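About Vodby

Vodby is a small company for linen hire and laundry. We serve guest houses, holiday cottages, small restaurants and a few private homes. We are open the whole year, but if you call us in July please have patience with us, as this is the month when everyone has visitors and everyone wants clean sheets on the same morning.

How we began

The company was started by Gediminas Koppel and Bogumił Kurek. They met while working in the laundry of a large hotel, Gediminas on the washing side and Bogumił at the ironing machine. The hotel later decided to send its washing to a big factory in the city, and the laundry room was closed. Both men had by then learned the trade well and did not wish to learn another one. They rented a former bakery on the road to the harbour, bought two used washers and asked the owners of the nearest guest houses if they would like to try.

The first customer was the Griltetti, a family restaurant with 16 tables. They gave us their tablecloths and aprons, and they still do. Tomato and red wine are the things we learned to remove in that first winter, and we thank the Griltetti kitchen for the many chances to practise.

Today we wash 800 kilos in a normal week and have more than 1,000 sets of bed linen in our own stock. The bakery became too small, so we took also the building beside it, where the folding room and the office are now. The old bread oven is still in the wall. It was too heavy to take out and we have put shelves in front of it.

What we do

Bed linen for hire. You choose white or natural colour, single, double or queen size. We bring the clean sets and take the used ones away. You pay for what you use, and there is no need to own any linen yourself.

Washing of your own linen. Many of our customers have good sheets and towels of their own and want to keep them. Each item gets a small number sewn in the hem, so that your things always come home to you and do not travel to your neighbour.

Table linen. Cloths, napkins and aprons, with or without starch. Please tell us which one you prefer, as we have found that people have strong feelings in this matter.

Mending. Small holes, loose hems and missing buttons are repaired before the item is ironed. We will telephone you first if we think that a repair will cost more than the item is worth.

Baskets on loan. For smaller orders and for private homes we can bring the folded linen in a basket. You keep it until the next visit and use it for the things that should be washed. Large orders come in cotton bags or in the wheeled cage. 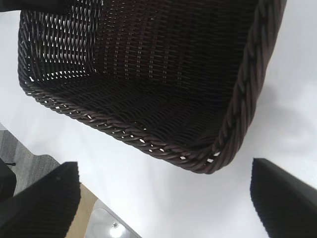 Dark brown woven basket, seen from above

How we work

We sort everything by hand. White goes with white, kitchen cloths are never washed together with bed linen, and wool is kept to a separate programme. Our washing powder has no perfume. Some new customers are surprised at this, because they expect clean linen to smell of flowers. We believe that clean linen should smell of very little. If a guest has sensitive skin, please write this on your order and we will give the sheets an extra rinse.

When the weather allows, the natural coloured sheets are dried outside in the yard behind the bakery. We can not promise this service, as it depends on the wind and also on the neighbour, who sometimes burns leaves. All other linen is dried in the machines at moderate heat and ironed while it is still a little damp. This was how Bogumił was taught, and it is how he teaches the new people.

The Zasach fold

Customers often ask about the way our sheets are folded, with the hem inside and the corner on top. In our house we call it the Zasach fold, after the hotel where our founders worked. It takes somewhat longer than the usual fold, but the sheet can be opened on the bed in one movement and the person who makes the bed does not need to search for the right side. If you would like your cleaning staff to learn it, Bogumił is glad to come and show them. There is no charge for this within our delivery area.
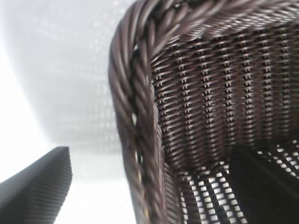

Photo: Vodby / own archive

Our team

Gediminas looks after the machines, the van and the accounts. Bogumił is responsible for ironing, mending and everything that concerns quality. In the season we are joined by students, and several of them have come back to us for more than one summer. We train everyone ourselves, so no experience is needed, but you must be able to stand for a long time and you must like order.

Since last year we also share our delivery route with Unnithan, a tea and spice seller from the same street. Their parcels and our linen travel in separate closed boxes, so your pillowcases will not smell of cardamom.

Where to find us

The counter is open from 7:30 in the morning until 4 in the afternoon. You may park in the yard, but please leave the space in front of the wide door free for the van. Orders for the next day should reach us before noon. New customers are welcome to visit the folding room, feel the different qualities of cloth and ask for a price. We answer all letters and messages ourselves, usually in the evening when the machines are quiet.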